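Turnside drawer sessions: README

Hi, and thanks for opening this before opening the data folder. I'm Nesrin Yurt. I run the parts room at Turnside, and since February I've also been the person who looks after these recordings, so if something in here is wrong it's probably mine.

What's in the set

There are 1441 episodes, all done with hand-held grippers by people who work in the parts room. Each one is a short go at a small storage job: open a drawer, close a drawer, put a part in, take one out. Everything is done on a table with a plastic drawer organizer, the same sort of thing we have along the back wall for washers and clips (a lot smaller, but the fingers don't care). Most episodes have two people's worth of opinions in them, because whoever is waiting for a turn can't help coaching!

We call the project Emalero. The folder names still say Ersoy in places, which was the working name. Same project, same people, please don't go looking for a second dataset.
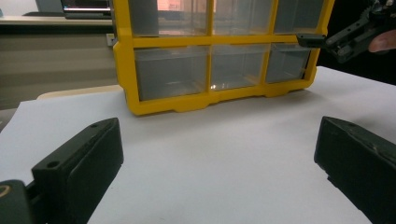 Why a parts room is doing this

Genex, our parent company, wants a robot picking small stock on the late shift. When I first heard that I was not thrilled, and neither was anyone else. Late shift is 5 people and the picking is most of their night. So we asked for two things before we'd record anything: that the people doing the recordings be the people doing the job, and that the hours count as paid work and come out of the normal shift. We got both, in writing.

What has changed so far is pretty ordinary. There's a rota for recording now, up on the door. A couple of us have gotten weirdly proud of our drawer pulls. We argue more about how a job should be done, which I like, since half of what we know was never written down anywhere (you push the bar with one tip while you pull with the other, or the whole organizer walks across the table at you). What happens to the late shift after the pilot, I don't know yet. I'll update this section when I do.

How the files are split

train: 1428 episodes
held out: 13 episodes, please leave these alone until you're ready to test

Each episode has its video, a gripper width track and a one-line note from whoever did it. The notes are as typed. Some are rude about the drawers.
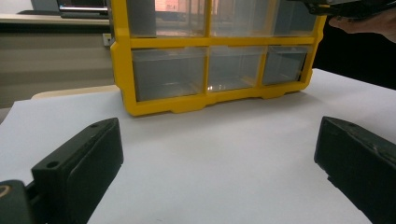 The yellow organizer on its paper sheet, with a second gripper at top right.

Things to watch out for

Drawers look empty in plenty of clips and the clear plastic throws little glints, so don't trust a model that says it can see what's inside. The organizer also gets nudged between takes and we don't put it back on a mark. Backgrounds are whatever was behind the table that day.

Using it

Anyone at Turnside or Genex can use this for the picking pilot. Please don't use it to time people. That was part of the deal, and we took the names out of the notes for the same reason. If you want it for something else, come by the parts room and ask me first. I'm usually in by 6:30 a.m., and the coffee by the door is for visitors too.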